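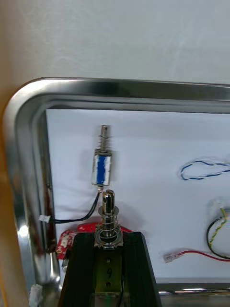
Solenoid and spring, paper-lined tray, 24/11/2025

Sorted the steel tray after lunch. Put clean white paper down first, then laid out the wire ends - blue and white, black and yellow-green, the red one with the crimp terminal. The bracket with the 9 on it stays with its spring and star washer until I know which Drimmont unit it came from.

Botond Oláh called about the Hegyi order. Two solenoids still missing, seven more than a week late. Told him I can wait until the end of the month.

Wrote up the Matinance job, no. 3771. Soup for dinner. Bed early - back is sore again.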